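Filed under: Facilities | Interiors | Photo Gallery

Brevbridge Learning Center: Ground Floor Rooms

The ground floor of the Brevbridge Learning Center reopened to students and visitors in August, following a program of repairs and refurnishing directed by Bontu Asfaw, Head of Facilities. The gallery presents the principal rooms and surfaces, with short notes for departments planning to reserve space in the coming term.

Floor coverings were selected by the Interiors Office in consultation with Moges Contract Flooring. Samples were reviewed over one term before a final choice was made.

1. Carpet

Gray speckled carpet. Chairs and tables may be moved across the carpet, provided they are lifted and not dragged. Spills should be reported to the front desk on the same day.

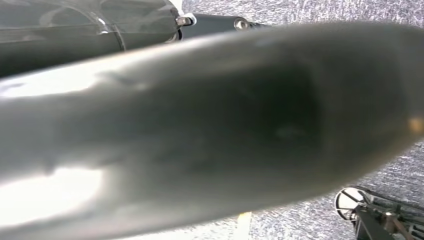 2. Reservations and Care of the Rooms

Room 124 seats 20 and may be reserved for up to 3 hours at a time. Larger gatherings are referred to Unness Hall, which has a capacity of 300. Requests are handled by Wubit Zeleke in the Scheduling Office and should state the number of attendees and the furniture required.

Users are asked to return all furniture to the posted layout before leaving. Food is permitted in the entrance lounge only. Adhesive tape may not be applied to the carpet; floor markers are available from the front desk on request.

Questions concerning finishes and furnishings may be directed to Dinesh Roy, Interiors Office. Departments wishing to reproduce material from the gallery should credit the Brevbridge Learning Center.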